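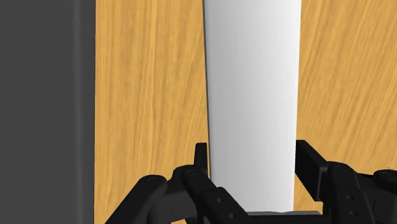
Fenside Open Day: Your Questions

Print this page | E-mail this page

When is it?
Sunday, August 29, 2021, and you're welcome to wander in whenever it suits you and your family.

What will we see?
Mostly our simulated room, up on the big screen, where you can watch the Guneda gripper at work and ask us anything you like while it goes!
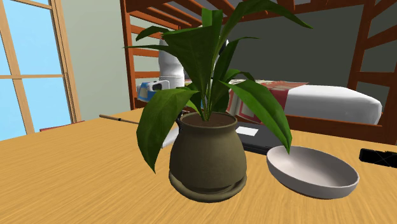
Simulation render: Fenside / Dalisay

Is the room a real place?
No, every bit of it is computer-made - the bunk bed, the table, even the potted plant with its lovely long leaves.

May children take a turn?
Oh, please do bring them! We have two practice stations, and each turn is a fresh start, so they can't do any harm.

Share (2,059) | Comments (2)

Related
Getting to Fenside
Notes from our July demonstration
Tidberg workshop: what to bring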